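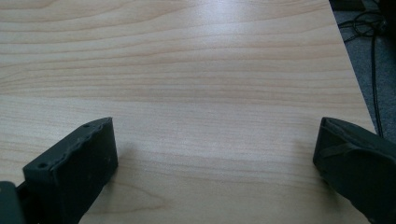 Facilities and Furnishings Office, Lục Learning Center

Facilities > Furnishings > Product Reviews > Tables

Review: Grindine Study Table, Light Finish

The Office purchased the Grindine study table for the second-floor reading room, where the former Flasetti tables had become unsteady. The following assessment covers one full term of daily use.

The top is pale, with a long, wavy grain, and it brightens a room that receives little sun. Readers should know that the smooth finish reflects overhead lighting. Staff moved two lamps to reduce glare on printed pages, and complaints then stopped.

Assembly took 31 minutes per table with two people. The instructions are clear, although the bag of bolts is not labeled by size. The legs have adjustable feet, and these held their setting well on an uneven floor. The table is rated for 200 pounds, which is adequate for books and monitors.

Cleaning is simple. A damp cloth removes pencil and most ink. Coffee left overnight produced a faint ring on one table, and the ring has not come out. The Office therefore asks patrons to keep drinks on the side counter.

The chief weakness is noise. The top carries sound, and a dropped pen can be heard across the room. Felt pads under the crossbar helped a little. The Honow table, tested in the same room, was quieter but cost $92 more per unit and arrived with a chipped corner.

The Office recommends the Grindine table for reading rooms and small offices - it is less suited to exam halls. A further order is planned for August.

Comments (3)

quietcorner: Does the edge feel sharp on the wrists? The Flasetti ones did.

Facilities Office: The edge is slightly rounded. No complaints have been received.

mapleleaf200: We have the same tables at our branch. Order extra felt pads, they wear out fast.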